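Ticket 2787
Property: Durby Cottage (sleeps four)
Platform: Prerkier channel manager
Opened: 2019-10-14
Priority: 2
Status: Resolved, monitoring

Issue
Nightly rate on the Kostthorpe listing shows the base price for every party size. The extra-guest fee is set in Prerkier but does not reach the listing. Direct bookings through our own site price correctly.

Steps to reproduce
Search any open dates in February for two guests, then for four. The total is the same both times. Expected result: the extra-guest fee is added for the third and fourth guest.

Log
Checked the rate plan. Base occupancy is two, extra-guest fee is 60 per person per night. Both values saved correctly.

Forced a full sync. Completed with no errors. Listing unchanged after almost 2 hours.

Compared with the Castellanos apartment on the same account. Fee displays correctly there. The only difference found is that Durby Cottage uses a weekly discount plan on top of the standard plan.

Removed the weekly plan and synced again. Fee appeared for three and four guests. Restored the weekly plan – fee disappeared.

Cause
The weekly plan was copied from an older template with its own occupancy field, set to four. Kostthorpe reads the occupancy from the last plan sent, so the weekly value overwrote the standard one. 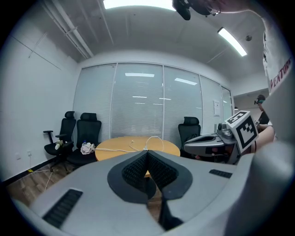 Fix
Set occupancy to two on the weekly plan and saved. Ran a full sync, then cleared the listing cache from the Kostthorpe owner panel. Test search for four guests over seven nights in February now returns 3340, cleaning included, and matches the quote on the direct site.

Still open
One reservation for four was confirmed at the lower rate before the fix. Owner has decided to honor it. Do not edit the rate on that booking – a manual edit resends the whole plan.

Recheck the listing after the next scheduled sync, then close.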